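Three months with a blood pressure cuff, and I'm a convert

I finally did it. After years of getting my blood pressure taken only when I went in for a checkup (and always being told it was "a little high, probably nerves"), I bought a home monitor. It's the Vandari upper arm model, and I love this thing!

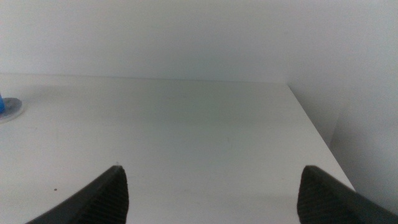

Photo: Derkmont Media Library

My routine is simple. I sit down before coffee, feet flat, back against the chair, and wait five minutes. Then I take 3 readings and write down all of them, even the weird ones. The first is nearly always the highest. By the third I'm usually sitting near 115 on top, and I can't tell you how happy that number makes me.

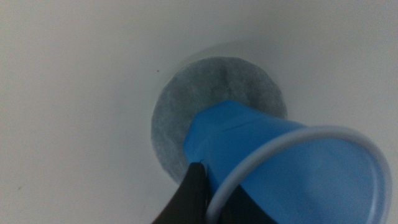
The memory is the part I didn't expect to care about. It holds 90 readings per person, so my husband has his own slot and we've gotten a bit competitive. He's been walking 4,000 extra steps after dinner just to catch up with me!

A couple of small gripes: the cuff tube is short, and the Handville store only carries one cuff size, so measure your arm before you drive over there. I'm going to keep my log going through December and bring the whole notebook to my next appointment. If you've got a monitor sitting in a drawer somewhere, put in new batteries and tell me how it goes in the comments.
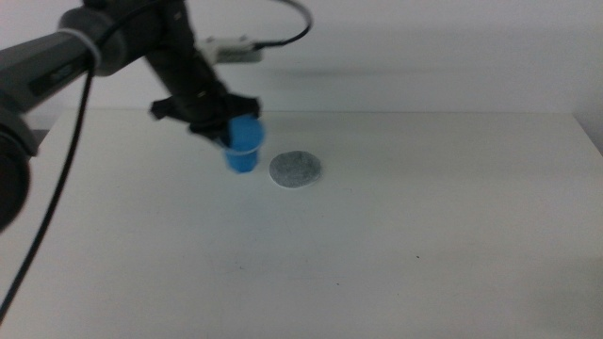

Blue plastic cup in a black gripper over a white table.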